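# Open morning, gripper demonstration: safety round with comments

Room 4, Mullach building. Round made at 8:40, before the first guests, and repeated at the lunch break. In May we had this visit the first time, and several comments come from that round. Marks: OK, OK with comment, FIX.

**1. Table and work surface**

- Table stands firm, does not rock when leaned on: OK
- Surface free of crumbs, dust and loose parts: FIX
- Glass items away from the working zone: OK with comment

The white surface has dark specks near the place where the left finger comes down, and one small reddish mark on the right side. It is not dangerous, but guests look at the table from very near, and a speck under the finger can spoil a pick. Please wipe before each group. The glass container at the left may stay if the presenter agrees, but I would prefer it on the counter.

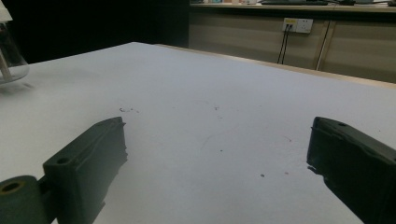

*Item 1. Specks on the table, glass at left edge. Wipe and check again.*

**2. Gripper fingers**

- No sharp edge where a guest can touch: OK with comment
- Fingers tight on the joints, screws checked by hand: OK
- Spare pair in the box: OK

The edges of the fingers are a little rough. I passed my own thumb along them and it did not scratch. Zhiqiang Lu will still show the guests to hold only the handle. Children under school age may watch, but they do not hold the tool.

**3. Objects for the demonstration**

- No broken or cracked parts: OK
- Nothing heavier than the presenter can lift with one hand: OK
- Objects clean: OK with comment

The big off-white plastic piece has one very small pinkish mark on the rounded face. I did not find a crack when I turned it. Marjatta Koivisto asked if the mark is paint. I do not know, so I write it only as a mark. It can be used.

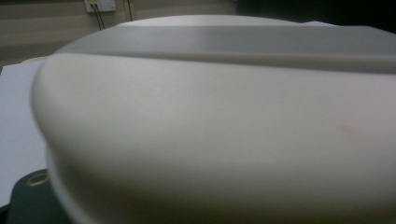

*Item 3. Off-white plastic piece, faint mark on the front. Accepted.*

**4. Outlets and cables at the back**

- Outlet plate fixed, cover whole: OK
- Cables hang free and are not pinched: OK with comment
- Nobody needs to step behind the table during the show: OK

Two black cables go down from the outlet and pass behind the table edge. Before the table is moved, somebody must look behind it. Last time Reijo Turunen pushed the table to make more place for the guests, and the plug came half out. The counter at the back has a keyboard and small items on it. They are allowed to stay there, but no coffee cups, please.

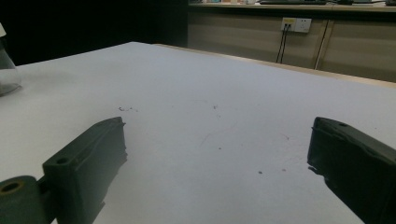
*3 min read*

**5. Second look at the table**

- Surface clean: FIX (still open)
- Space between the fingers free before start: OK

The specks are on my list as open. I gave a cloth and the spray to Valtteri Peltonen and he promised to sign when it is done. Signature is missing at the time of writing.

**6. Floor and walking route**

- Carpet flat, no folds: OK
- Metal rails on the floor known to all presenters: OK with comment
- Cables outside the guest route: FIX
- Small things picked up from the floor: FIX

The rails run on both sides of the table, and a person who watches the hands does not watch the feet. Put the yellow tape on the carpet, one step outside of each rail, and ask the guests to stay behind it. On the right side the white cables lie in loops near a power strip. They must be tied together and moved toward the curtain. There is also a thin black thing like a pen on the carpet, left of the table, and a small yellow object near the black stand.

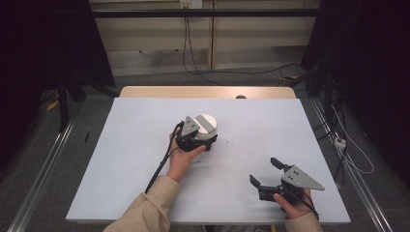 Irja Mäkelä

**7. Persons who hold the grippers**

- Sleeves do not hang over the fingers: OK
- Gripper cable does not pull on the wrist: OK with comment
- Presenter knows how to stop: OK

Each gripper has its own black cable going back toward the person. If a guest takes the place of the presenter, first put both grippers down on the board, then change. Do not hand the tool over the table. Long hair is tied back, loose scarves go to the hook by the door.

**8. Before the doors open**

- Group list at the door, one presenter for each group
- First aid box: key number 3927, hangs in the corridor
- Internal phone for help: 3896
- All FIX items signed by the person who did the work

Items 1, 5 and 6 are open. I come back at 12:15 and look at the floor first.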